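Galleries > House > Nundstead, the big clean

7 min read

Nundstead, the big clean

December 2022. Cyril Mottram

Quick page, will tidy it up later (I said that about the May one too). We had the Nundstead place to get clean and back in order before people came for the holidays. 948 square feet, most of it taken up by one table and the stuff that lives on it. Notes first, room by room, since people keep emailing to ask what we used on what. Then the gallery at the bottom. Sorry for the typing, doing this on a laptop with a bad space bar.

Entry and stairs

Started here, wrong place to start. Everything you carry out of the other rooms goes through the entry so it was dirty again by lunch. Do it last.

Boots off the rack, rack outside, knocked it against the step. Grit under the rack you wouldn't believe. Stiff broom for the grit, then the vacuum with the thin nozzle along the baseboard. Stairs top to bottom, hand brush into the corners of each tread, dustpan held one step down. Slow but it works better than the vacuum, which just pushes stuff into the corner and leaves it there.

Coat hooks: two loose. Tightened one. The other has a stripped hole, needs a plug and some glue, on the list.

Doormat went over the porch rail. Still there I think.

Front room

Books off, shelves wiped, books back. Did not sort them. Was told to sort them. Dry cloth first and then a barely damp one, and let the shelf air out before anything goes back on it. Last time we rushed that part and a couple of the paperbacks stuck to the paint.

Curtains down and washed cold, hung back up damp. They pull themselves straight that way, no iron. One side came up a bit shorter than the other, might have always been like that.

The Chamoun rug. Took two of us to roll it. Beat it on the line out back with the old tennis racket, then left it face down in the grass for an hour, picked it up, and there was a rug shaped patch of sand in the grass. Face down is the trick, my aunt's trick really. Floor under it a different color from the floor around it. Turned the rug the other way when it went back down so maybe that evens out.

Lamp shades: lint roller. Don't use a wet cloth on a paper shade, I have one with a tide mark now.

Window tracks in here were the worst job of the whole house. Old toothbrush, vacuum, cotton swabs, then a rag over a butter knife. Dead flies, leaf bits, a pushpin. The windows run fine now, the left one used to need a shoulder.

Kitchen

Stove top pulled apart and soaked in the sink overnight. Cellow powder, hot water, leave it alone. In the morning most of it wiped off with a sponge. The burner ring at the back needed a second night. I know some people swear by baking soda and vinegar, I've tried it, you get a nice fizz and then you scrub just as hard.

Fridge out from the wall. Found the lid to the blue pot, been using a plate on that pot since spring. Coils brushed off, then vacuumed, then brushed again. It's quieter now or I'm imagining it.

Cabinets, inside: everything out on the counter, wiped, dried, back in. Threw out spices. If it doesn't smell of anything it goes. Kept the paprika, which was argued over. New shelf paper in the pan cupboard only, ran out of roll.

Cabinets, outside: dish soap and warm water, not much of either. Grease collects on the top edge of the doors where you can't see it, run a finger along yours and then come back and tell me I'm fussy.

Drawers. The cutlery tray got washed in the tub because it doesn't fit in the sink. The junk drawer got its own evening. Rubber bands gone brittle, keys to nothing, a tape measure that won't go back in, batteries that might be good. Batteries to the drop-off, keys in a jar. I can't throw out keys.

Floor last. Swept it twice, mopped it once. Backed myself into the pantry corner and had to wait.

The chairs

16 of them, and they don't match and never have. Carried them all out to the porch so the floor under the table could get done properly. Wiped down legs and rungs, and pulled the old felt pads off the feet, most of those were half gone and full of hair anyway. New pads on. Warm up the sticky side with a hair dryer before you press it on, holds much better. The ones in May fell off inside a week, all cold glue.

Two wobblers. One was a screw. The other one needs to be knocked apart and reglued, and it's gone to the garage to be ignored.

If anyone has a spare caned seat, any condition, write me.

The table

Okay this is the one people ask about. The big table came from Hunska, the old shop on the river road, before they closed the showroom. It's too big for the room. It was too big for the last room as well. Wood top, curved edge, and every kind of ring and scratch on it you can get from feeding people for years. In the lamp light it goes very yellow, in daylight it's a calmer brown. Don't buy a stain off my photos please, somebody did.

What we do, start to finish:

Clear it. All of it, including the bowl that's always there.

Brush it dry. Hand brush, soft bristles, along the grain. Crumbs and grit come off first or else you're rubbing them into the finish with your nice wet cloth. Brush toward you and off the edge into the pan. I do the middle from both sides because I can't reach across.

Wipe with a cloth wrung out hard. Little bit of soap in the water, hardly any. Then plain water, same cloth rinsed out. Then a dry one right behind it, don't let it sit.

Candle wax: bag of ice on it for a few minutes, then an old plastic card. Lift, don't scrape. What's left comes off with a warm cloth.

White rings: I've had some luck with a dab of plain mayonnaise left overnight under a paper towel. Smells like a sandwich in the morning. Old rings didn't move at all, new ones mostly did.

Oil it if it looks thirsty. Thin coat, wait, wipe off everything you think you can wipe off and then wipe again. Ours didn't get oil this time, ran out of days. 7 days we gave ourselves for the whole house and the table got the tail end of the last one.

Then nothing goes on it until the next day. Good luck with that, there was a laptop on it inside the hour. Mine.

Brushes and cloths

Had a couple questions on this after the last page so.

Hand brush, any kind as long as the bristles are soft enough for a table top. Keep one for tables and a different one for floors and don't mix them up. I put tape on the floor one. Wash the bristles in dish soap now and then, shake it out, and hang it up so they dry straight. Get one with a hole in the handle, then it can go on a nail and you'll know where it is. A brush stored standing on its bristles is done for in a season, they all lean over and it starts leaving lines.

Cloths: old T-shirts, cut up, seams off. Old flat sheets for windows. Towels shed, so I only use them on floors. Wash them all together with no softener, softner leaves a film and then your windows streak and you blame the windows.

Dustpan with a rubber lip. Worth the extra.

Gallery

Click for large. The rest go up when I find the cable.

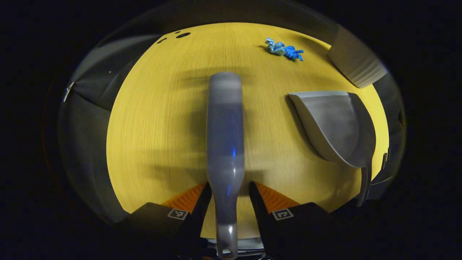
Gray handle with the hanging hole, over the big table. Looks like the hand brush. Table gone yellow again in the warm light.

Still to do

Bathroom grout. Started, hated it, stopped.

Porch light cover, full of moths, need the tall ladder back from next door.

Reglue the chair. Plug for the coat hook. Shelf paper.

Rest of the junk drawer, the part that moved to a shoebox.

Oil on the table, spring probably, when the windows can stay open all day. Somebody asked if you can do it in the cold months, sure, it just takes forever to dry and the house smells like it till you go to bed.

Comments are off because of the spam but email works. If you wrote about the Hunska bench, yes still have it, no it isn't for sale, and I'll get you the measurments this weekend.

C.M.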